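Illus Expands Comedy Recording Schedule at Dekport Stage

Stand-up performer Piroska Bognár will record her second full-length comedy special at the Kiss theater in Dekport in January, the production company Illus said Wednesday. The recording will use two performances on the same evening, with the final edit drawn from both.

The special has a planned running time of 85 minutes. Bognár's first special was recorded in a single performance at a club in Costport and was released as audio only. The new production will be released on video first, with an audio edition to follow.

Illus said the theater's main floor will be reduced for the recording. The first two rows will be removed to make space for a camera track, and 100 seats will be placed at small tables near the stage. Balcony seating will not change. Doors for the early performance open at 5:30 p.m., and the late performance begins at 9 p.m.

Hsin-yi Man will direct. Man previously worked as an editor on televised panel shows and directed Bognár's short series of backstage interviews last season. Under the production plan, both performances will be recorded without pauses for retakes. Audience microphones will be recorded on separate tracks so that laughter levels can be matched when material from the two sets is combined.
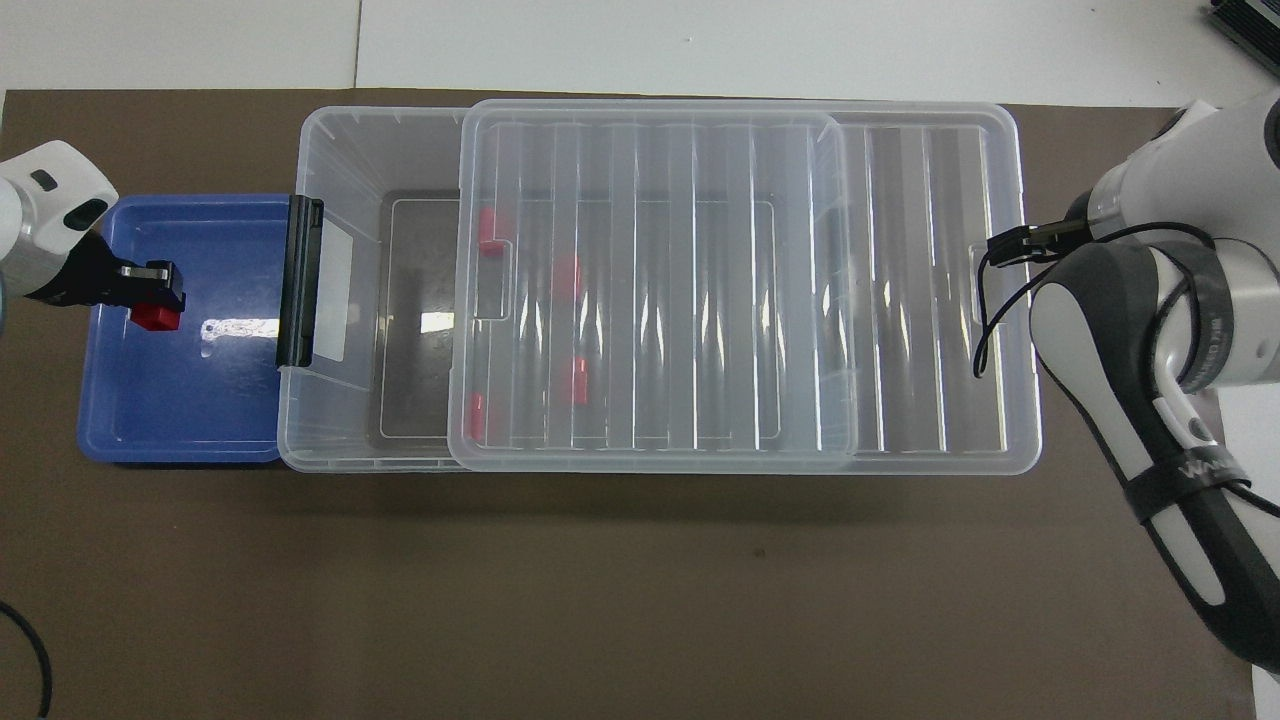 A red block held over a blue tray, next to a clear storage bin.

Bognár trained as an accountant and worked in payroll for six years before taking up comedy full time. She began at open-mic nights in Costport and later became a regular host there. Her television work includes a recurring part as a hotel manager in a half-hour comedy and guest appearances on two game shows.

Material for the special was developed over a tour of 21 dates. According to Illus, the set includes a long section on tax filing and a shorter one on Bognár's attempts to learn the accordion. Several routines from the early part of the tour were dropped – among them the original opening, which ran to nearly 10 minutes.

"The order is settled, but the lengths still move a little from night to night," Bognár said. "We have two chances to get each part at the right speed."

Tickets for the early and late performances will be sold separately through the theater box office. Each customer may buy up to four. Seats at the front tables are not numbered and will be assigned by ushers on arrival. Illus has not announced a release date or a distributor for the finished special.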